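Working Papers > Household Waste > Labels and Sorting > Section 4

Tuesday, February 4, 2020
By the Workneh Packaging Group

4. Label removal in the household

4.1 Background of the question

In the previous section we described how the two towns, Bremo and Eltcombe, collect plastic packaging from the street. In both towns the printed guide asks the household to empty the bottle, to take off the label and to put the cap back. The first and the third request are old and people know them well. The second one was added in September, when the sorting company in Furnwood changed its conditions, and it is the one which causes most of the difficulty.

The difficulty comes from the kind of label. A paper label covers a small part of the bottle and the sorting machine can still recognize the plastic under it. A shrink label is a printed film that is closed around the bottle by heat, and it is very often made from a different plastic than the bottle itself. If the film covers most of the body, the optical reader at the plant reads the film, and the bottle goes to the wrong line or to the rest fraction. Juices and sweet drinks use this kind of label more than water does, as the producers want a large and colorful surface. Figure 3 gives two views of plastic beverage bottles, among them a juice bottle with an orange-and-yellow shrink label.

Figure 3. Plastic beverage bottles on a countertop: (a) a pile of bottles lying on their sides; (b) two juice bottles.

(a) 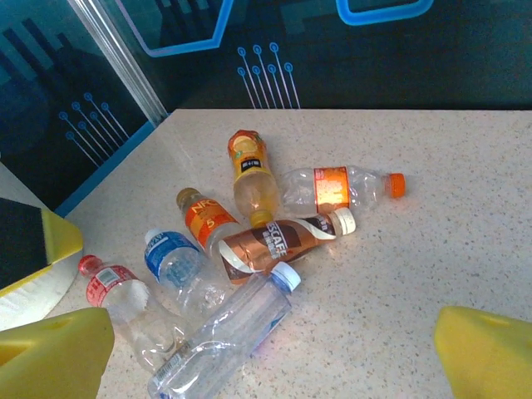
Is it enough for a household to tear the label only partly?

For the plant in Furnwood it is enough when the larger part of the bottle body is free, although the guide does not say this. Small rests of film at the neck or at the base are separated later in the washing step. A label which is cut but still hangs around the bottle is treated as not removed.

4.2 Method

We sent a letter to 3000 addresses in the two towns and asked for one adult per household to take part. After the first interview 216 households stayed in the study. We are aware that people who answer such a letter are probably more interested in waste than their neighbors, and the results should be read with this in mind.

Each household received a set of collection bags with a code and a short diary. The bags were picked up on the normal collection day, so that the participants did not have to change their habits. At the sorting table we recorded for every bottle the type of label, whether it was removed, and whether the cap was present. The diary asked only for the moment when the label was taken off (directly after drinking, before putting the bottle in the bag, or never) and for the tool, if a tool was used.

We decided against a photo diary. In the pilot, the participants cleaned up the kitchen before making the photo, and this changed exactly the behavior that we wanted to observe.

4.3 Results from the diaries

The answers of the participants fall into groups that are quite stable over the weeks. Households that remove the label directly after drinking do this nearly always, also with difficult labels. Households that wait until the bag is full remove the easy ones and leave the others. Many wrote that they begin with good intention and lose patience when the perforation does not open.

The perforation was the most frequent subject in the free comments. On some products it runs over the full height and opens with one finger. On others it stops below the cap, or it is printed over in the same color as the background and older participants could not find it. In Eltcombe several persons reported that they use a kitchen knife, and we consider this a safety problem which the guide should mention.

(b)

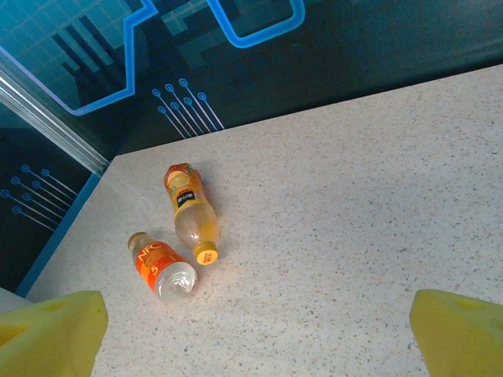

The second subject in the comments was the cap. When the label also covers the cap as a seal, the lower part stays on the bottle after opening, and the participants were not sure if this ring must be removed too. In Bremo the guide says nothing about it. In Eltcombe the text can be understood in both ways, and we found both readings in the diaries, sometimes inside the same household.

Contents left in the bottle were mentioned less often than we expected. The participants see an unfinished drink as a matter of smell and of sticky bags, and they did not connect it with the quality of the sorted material.

4.4 Differences between the towns

The removal of shrink labels was higher in Eltcombe during all 4 weeks of the study. We do not think that the people there are better informed, for the knowledge questions in the first interview gave almost the same result in both towns. A more likely explanation is the bag. Eltcombe uses a transparent bag that stands at the street overnight, and Bremo uses a closed bin. Some participants in Eltcombe wrote openly that they do not like the neighbors to see a badly sorted bag. How far this effect remains when the novelty is gone can not be answered with our data, and we return to it in Section 6 together with the results from the plant.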